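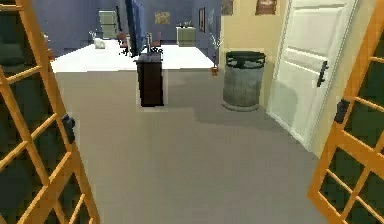
I've been going back and forth all winter about what to do with the hedgehogs. Well, for the hedgehogs. Our corner of Widemthorpe used to be full of them, and last year I saw exactly one, on the verge by the Ramton road, and it wasn't alive. So in February I finally signed up for the local survey, and it has taken over my evenings in the nicest possible way! I do my watching from indoors with the lights off. Glass-paned doors like those ones, with wood frames and black lever handles, are perfect for it, because you can ease one open without a squeak and just listen. Hedgehogs are noisy eaters. Think of a small dog with a bag of chips.

The survey runs for 7 weeks and you pick your own nights. I put out a shallow dish of water and some plain cat biscuits (no milk, ever, it makes them sick) and write down whatever turns up between nine and midnight. So far that's two cats, a fox who acts like he pays rent, and on night 6 – a hedgehog! A proper fat one, huffing along the bottom of the fence. I texted Meifang Kang right away, even though it was past eleven, and she wrote back in capitals.

Meifang runs the sightings map, and she says there were 541 records sent in last year, most of them from the Skemlow side of the river. Our side is nearly blank. She thinks it's the fences. All the new ones go right down to the ground, so the poor things can't get from one yard to the next, and they need a lot of yards.

So I knocked on the Ersoys' door next to us and asked if I could cut a hole in our shared fence. They said yes before I'd finished the sentence, and their youngest wants to paint a sign for it. A five-inch square is big enough for a hedgehog and too small for most dogs. I'm borrowing a saw tomorrow. If you live between the church and the river and you'd be up for a hole of your own, leave me a comment and I'll bring the saw over.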